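Boletín de Ekville, febrero

La colecta de mantas para los animales

La colecta de este invierno se cerró con 470 mantas y toallas, bastantes más que el año pasado. Casi todas llegaron lavadas y dobladas, y se agradece, porque en el refugio de Dolton solo funciona una de las lavadoras y la otra sigue esperando una pieza. También se reunieron 1,725 en donativos sueltos. Ese dinero va a pagar las vacunas de los cachorros que entraron en enero y una parte del pienso de marzo.
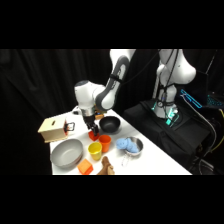 Los gatos siguen siendo los que más tardan en salir adoptados, sobre todo los adultos. Gheorghița Costache, que lleva la sala de gatos, pide que quien venga a conocerlos se quede un rato sentado y deje que se acerquen ellos. A los tímidos les sirve tener un escondite y algo pequeño con que jugar. Una caja de madera clara como la de la foto, con forma de cubo pero bastante más grande y con una entrada ancha en lugar de una ranura estrecha, les va muy bien. Si alguien tiene una en casa y no la usa, puede dejarla en la entrada del refugio. No hace falta pintarla ni forrarla, pero sí revisar que no tenga clavos ni astillas.

En la sala hay ahora tres gatos mayores que buscan casa. Masow es gris, duerme casi todo el día y tolera a los perros tranquilos. Bajwa es una gata tricolor que come pienso renal y necesita una revisión cada pocos meses - el refugio cubre la primera. El tercero acaba de llegar y todavía no tiene nombre; se aceptan propuestas por correo.

Los baños de los perros pasan a la mañana, a partir de las 10. Por la tarde no da tiempo a que se sequen bien antes de volver a las jaulas, y con este frío ya hemos tenido dos resfriados. Quien quiera ayudar debe traer ropa que se pueda mojar y avisar antes. El champú lo ponemos nosotros. No usen el de casa, aunque sea suave, porque varios perros están en tratamiento de piel.

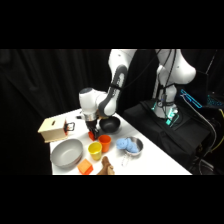
Qué hace falta todavía

Toallas grandes, arena para gatos sin perfume y comederos de acero. Mantas ya no, el armario está lleno y no queda sitio para guardar más hasta la primavera. Tampoco podemos aceptar almohadas ni edredones de plumas, que los perros rompen la primera noche.

Las donaciones se reciben en la puerta lateral de Dolton, de 9 a 13. Si la puerta está cerrada, toquen el timbre y esperen un momento - a esa hora se suele estar limpiando en el patio de atrás.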